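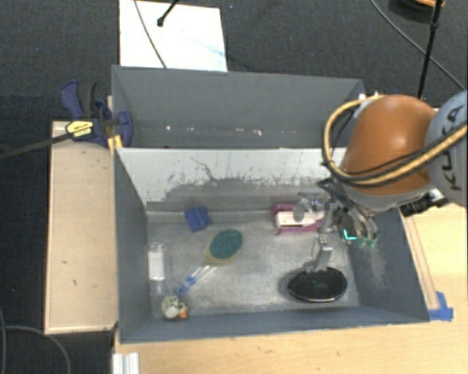
件名：Re: 読書会「律法と倫理」次回の範囲について（落とし物の返還）
差出人：Liette Ross
宛先：Mundgate聖書・ラビ文献研究会 会員各位

会員各位

平素より本会の活動にご協力を賜り、厚く御礼申し上げます。Kwaku Boateng様より下記のご質問をいただきましたので、講読担当としてお答えいたします。

> Kwaku Boateng wrote:
> 次回の範囲はバヴァ・メツィア第2章と伺っております。申命記22章には、
> 同胞の失った物を見て見ぬふりをしてはならないとありますが、
> ミシュナは拾った者の所有となる物を列挙しています。
> 両者はどのように両立するのでしょうか。
> また、発表の分担は前回と同じでよろしいでしょうか。

第一の点につきましては、「イェウシュ」、すなわち持ち主が取り戻すことを断念したか否かが鍵となります。散らばった硬貨のように目印のない物は、持ち主が紛失に気づいた時点で断念したものと考えられ、拾得者が保持することが認められます。他方、目印のある物については公示の義務が生じます。

問題は、持ち主がまだ紛失に気づいていない場合です。知れば断念したであろうという推定をもって足りるかをめぐり、アバイェとラヴァの見解が分かれております。ラヴァはこれを断念とみなし、アバイェは認めません。ゲマラの結論はアバイェに従います。次回はこの議論の冒頭までを読み進める予定です。

なお、法的に返還の義務がない場合でも、「法の線の内側」に立って返すことが望ましいとする伝統がございます。この点はComfort Kwofie様が発表の後半で取り上げられます。

第二の点、分担は次のとおり変更いたします。
ミシュナ本文の訳読：Xiaoqing Xue様
ゲマラ冒頭の解説：Qianru Shao様
倫理的考察：Comfort Kwofie様

発表要旨は600字以内とし、開催の前週までに本リスト宛てにお送りください。資料は37ページございますので、各自印刷のうえご持参願います。印刷済みの冊子をご希望の方には、会場のSkelside会館受付にて2,000円でお分けいたします。

ご不明の点は、本リストまたは小職までお問い合わせください。

Liette Ross
Mundgate聖書・ラビ文献研究会 講読担当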